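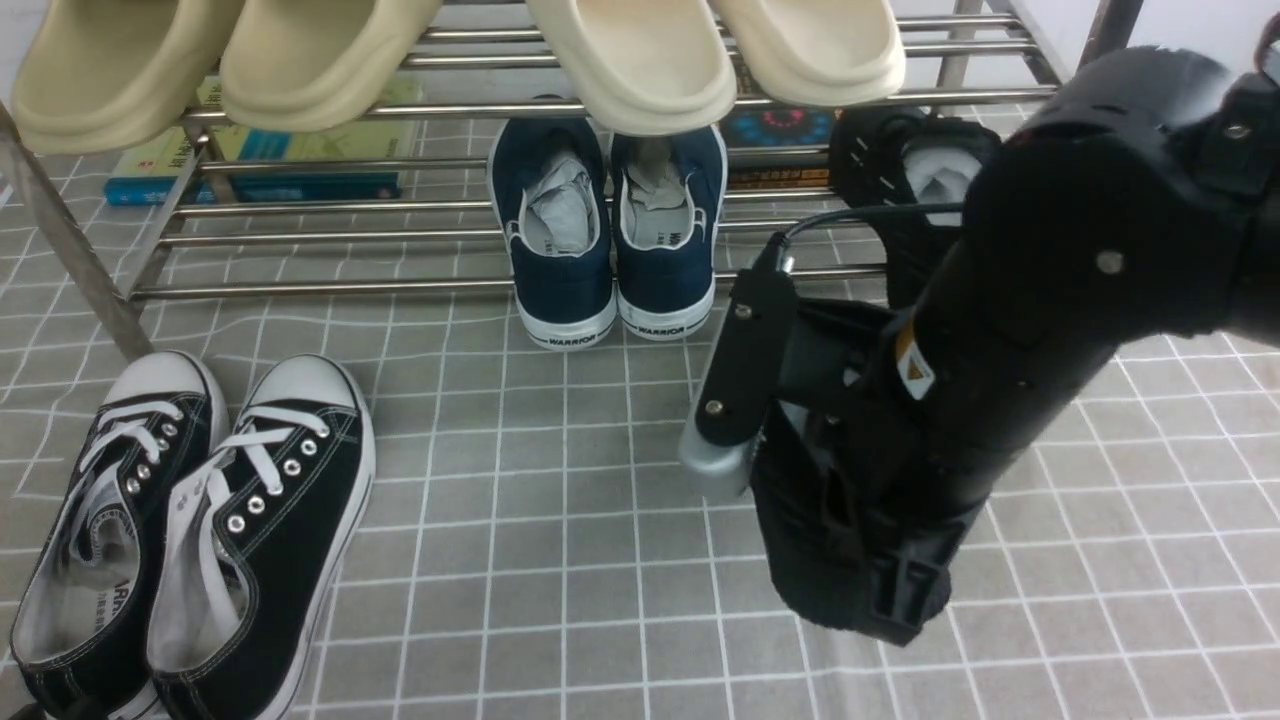

Slides upstairs, books in the middle, sneakers at ground level.

Search all topics Search within Home & Storage Go

Do you leave the tissue paper in canvas shoes? And other shoe rack problems

Younes Benkirane
Viewed 131 times

I have one steel shoe rack and more opinions about it than a person should have. We moved from Follport to Vesell in January, into an apartment with a hallway you could cover with a beach towel, and the rack went from "temporary" to "load-bearing" in an afternoon.

The top tier belongs to the slides, the big chunky foam-looking kind that take up as much room as a loaf of bread. They hang over the front rail with their toes out like people at a pool. The lower shelf filled up with books while I was deciding where the bookshelf would go. There is no bookshelf. The canvas sneakers got what was left, meaning the floor under the bottom rail.

So, my problems.

First, the sneakers still have the crumpled tissue in them from the store. I take it out to wear a pair, can't bring myself to throw it away, and stuff it back in at night like I'm putting them to bed. Does this do anything? My mother did it with every shoe she owned and never gave a reason.

Second, which way do they face? I've been putting the navy ones heels out. The other half of this household wants toes out and says heels out looks like the shoes are leaving.

Third, the laces. I never put them away tied, and by the end of the week I have a small heap of string.

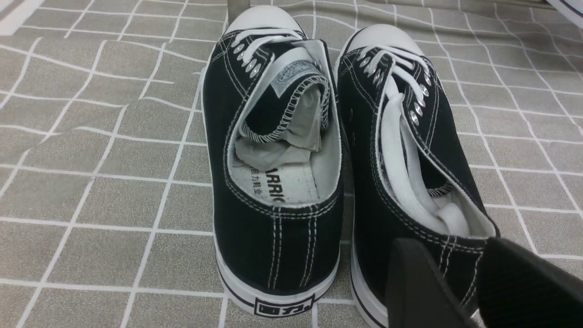 I've tried tucking the laces inside, which works until you're late and put your foot in on top of them. I've tried folding the tongue down first, and then I can't remember which pairs I've done. If there's a proper way, I'd like to hear it from someone who has shared a hallway with another human being.

I have a budget of 25 dollars and no drill. The landlord has views on drills.

zoubi_hallway
Marked helpful by 93 readers

Keep the tissue, but stop treating it as permanent. Plain paper holds the toe up while the shoe is sitting around, and canvas does like to cave in where it bends. Once the paper has gone flat and sad, replace it. Don't use newspaper in anything with a white lining unless you'd enjoy reading yesterday's headlines off your socks.

What matters more is when it goes in. If you've walked in them all day, leave the shoes open for an evening, tongue pulled forward, laces slack. Paper in the next morning. If they got properly rained on, use paper right away and change it every couple of hours until it stops coming out damp. Keep them off the radiator. Glued rubber and radiators have a bad history together, and I have the receipts for two pairs.

For the laces:

1. Loosen from the bottom eyelets up. Everybody just yanks the top two and wonders why the shoe won't open.
2. Drop both ends inside, on top of the tissue.
3. When you pull the tissue out, the laces come with it. You can't step on them unless you also step on the paper, and at that point it's between you and the paper.

Heels out is correct. You grab a shoe by the heel. I've been married long enough to know this won't help you.

As for the shelf situation, floor level is fine for canvas if the floor is dry. Mine is by the front door, so it isn't, and I bought a boot tray from Cirero for less than your budget. No drilling. Then mop under it now and then. You'll find things.
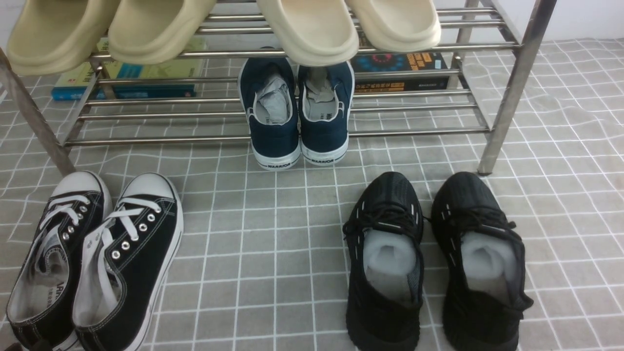
Rostyslav Kravchuk

Move the books.

I realize you didn't ask. You listed your problems and skipped right over the one that would free up an entire level of the rack. Put the books in a crate on its side, or stack them by the bed like the rest of us, and the sneakers can come up off the floor. That costs nothing and needs no drill. Paper next to shoes also starts to smell like shoes, and you will notice it at the worst moment, while lending one to somebody.

If the slides are for the house, they don't need to be on the rack either. They live by the couch. They're going to end up by the couch anyway.

On tissue I disagree with the answer before mine. I wore the same kind of canvas sneakers through 1,000 school mornings with nothing in them and they looked terrible, and they were supposed to.

pat_in_2B

just buy a bigger rack

Comments

Younes Benkirane: Tried the laces-on-top-of-the-tissue thing. It's annoyingly good. The books have been discussed and a decision has been put off.

zoubi_hallway: Put off until when?

Younes Benkirane: Until the bookshelf.

marrow_and_squash: Does the tissue advice go for leather too? I have one pair of good shoes and I'm scared of them.

zoubi_hallway: Wooden trees if you can stand the price, tissue if you can't. Wipe them first.

Rostyslav Kravchuk: I'd like it noted that "bigger rack" has more votes than I do.

hallwaydweller: Toes out. If I wanted to look at heels I'd walk behind people.

Related

Getting gray marks off white rubber soles
Flat laces that won't stay flat
Shoe rack wobbles on vinyl floor
Can I store slides standing on edge?
Moving to Vesell: apartments with actual closets
Boot trays, Cirero and otherwise
How long can books sit in a hallway before it's a library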